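Trinlow songbook app, quick review. Been using it since September, mostly for old country and folk stuff, bit of bluegrass when the banjo player turns up.

Good first. 3339 songs in the library and the search is fast. Chords sit over the right word, mostly. Changing key is one tap – lovely when your singer has a cold. Set lists are easy to build, I did 13 songs on the bus one morning. 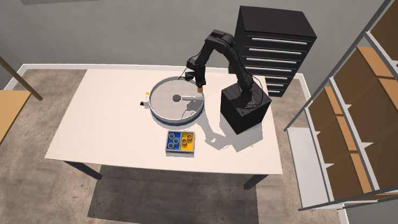 Scrolling is where it falls down. Runs far too quick on waltzes, even at the lowest setting, and theres no way to save a speed for each song. Lost my place twice in one verse. Dinesh Rawat (fiddle, plays in Camenzind with me) went back to his paper folder after two rehearsals.

Lyrics patchy too. A few murder ballads have verses missing and the writers' credits are thin – one Carter tune just says "trad". Would like to know who wrote what, thats half the fun of this music.

Printing fine. Big type, no adverts. Pillden is cheaper but has only 264 songs and hardly any country in it.

Three and a half out of 5. Will keep it for the set lists, might change my mind if they sort teh scrolling.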